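2nd April
Posted by Stela Matei

Our parent group at the Greritz branch library maintains a toy lending shelf for children between the ages of 3 and 8. The shelf holds 94 sets, most of them play food, bowls and blocks. Sets are often returned with pieces missing. How do other groups record the contents, and is it reasonable to charge for a lost piece?

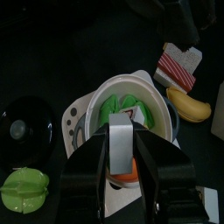

Photo: S. Matei

The present rules date from October and state only that sets must be returned "complete." Members have asked for something clearer.

Valentin Surdu

The Trarngate toy library lends to a larger membership and has dealt with the same matter. Each set has a printed card listing its contents. The borrower and the person at the desk both initial the card when the set goes out and when it comes back. 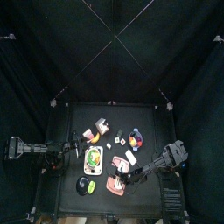 Small household objects on a dark tabletop

Charges are made only when the missing piece prevents the set from being used. A single play vegetable is written off. A missing puzzle piece is charged at the cost of the puzzle. Borrowers are allowed three weeks to look for the item before any charge is entered on their account.

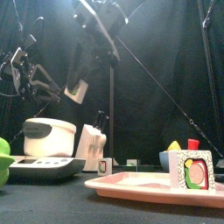

It is also advisable to keep a spare parts box. Pieces from retired sets are sorted by type and used as replacements, and the card is amended by hand. Please note that small parts should not be lent to households with children under three, whatever the condition of the set.

Van Dijk

We do not charge. Mesh bags with a number tag solved most of it for us. See also the older thread by Flulluson on deposits, which covers a collection of 3,000 items and may be more than you require.

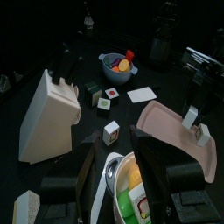

Play food in a light blue bowl, with blocks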